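Chapter 7
Sewn Headwear: Construction, Sizing, and Wear

7.1 Scope of the chapter

The earlier chapters dealt with garments cut to hang from the shoulders or the waist. Headwear differs from these in one respect that governs most of its construction. The head offers no shoulder, hip, or limb from which the article can hang, so a cap or hat must be held in place by friction and by a close match between the opening of the article and the circumference of the head. A shirt that is 2 cm too large can be worn all day without trouble. A cap that is 2 cm too large comes off in a light wind.

The chapter covers caps made from woven cloth: the flat cap, the work cap, the painter's cap, and the visored cap generally sold as a baseball cap. Felted and blocked hats are treated in Chapter 8. Knitted caps are left to the section on rib structures in Chapter 11, where the stretch of the fabric can be discussed together with its cause.

7.2 Terms

The crown is the part of the cap that covers the top of the head. In a paneled cap the crown is built from wedge-shaped pieces called gores or panels, joined along curved seams that meet at the top.

The visor, also called the bill or peak, is the stiffened projection at the front. It consists of an upper cover, a lower cover, and an insert.

The sweatband is the strip sewn to the inside of the opening. It carries most of the pressure of the fit and takes up most of the moisture.

Seam tape is a narrow bias or straight strip that covers the raw edges of the panel seams on the inside of the crown.

The closure is the adjusting device, where one is present. A cap without a closure is called fitted.

7.3 The crown as a curved surface

Flat cloth cannot cover a dome without being cut, folded, stretched, or shrunk. In woven caps the usual method is cutting. Each panel is drawn with convex sides, and when two such sides are sewn together the seam forces the cloth out of the plane. The more panels used, the less curvature each seam has to supply, and the smoother the crown. Six panels are common. Four give a squarer crown and use less thread and labor. Eight give a rounder crown and are found mostly in flat caps with a covered button at the top.

The grain line of each panel normally runs from the center of the base edge to the point. If a panel is cut off grain, the crown twists after the first washing. The fault cannot be corrected by pressing. In the cutting trials run by Villalobos for the Rissanen workroom, a batch of 143 crowns was cut from a single lay of cotton twill, and the off-grain panels were traced to one end of the lay, where the cloth had been pulled under tension by the spreader. The remedy was to let the cloth rest overnight before cutting.
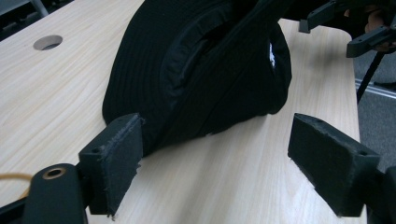

Seam allowances on crown panels are kept small, usually 6 mm. A wider allowance will not lie flat on the inside of a curve unless it is clipped, and clipping weakens the seam. The allowances are pressed open, covered with tape, and stitched down on both sides of the seam. The two visible rows of topstitching on the outside of many caps are the result of this step. They hold the tape and are also decorative, but the first purpose came first.

7.4 Stiffening

The front panels may be backed with buckram, a coarse open cloth filled with a stiffening agent. A backed front stands upright when the cap is off the head. An unbacked front collapses, and the cap is then described as unstructured. Buckram filled with starch softens when wet and does not fully recover. Resin-filled buckram keeps its shape through washing but may crack along a fold.

Visor inserts were once made of pressed board. Board is cheap, takes a curve well, and fails when soaked. Most inserts are now cut from sheet plastic. The visor covers are stitched through the insert in curved parallel rows, which keep the cloth from shifting over the smooth plastic. Closer rows give a firmer visor at the price of more needle holes. Needle heat becomes a problem on plastic inserts at speeds above 2000 stitches per minute, and operators at Udik were instructed to run at 800 on the outermost row, where the curve is tightest and the needle passes nearest the edge.

7.5 The sweatband and fit

The sweatband is cut on the bias or from a cloth with some give. It is sewn to the base of the crown with the right sides together and then turned up to the inside. Its finished length sets the size of the cap. The crown may be eased slightly to the band, but the band must never be eased to the crown, as the fullness forms ridges that press on the forehead.

Head circumference is measured with a tape placed just above the ears and across the middle of the forehead. The tape should be snug without marking the skin. Kauppinen recommends taking the measurement twice, with the tape removed in between, and using the larger figure. An allowance is then added for the thickness of the band.

7.6 Wear and its location

Wear in cloth caps is not spread evenly. It appears first at the front edge of the visor, where the cap is gripped, and next at the fold of the sweatband. Salt from perspiration stiffens the band and leaves a pale line on dark cloth. The Ritau method for grading used caps divides the article into seven zones and scores each one separately, with the visor edge and the band given double weight. The grading sheet is reproduced at the end of the chapter and is used in Exercises 4 through 9.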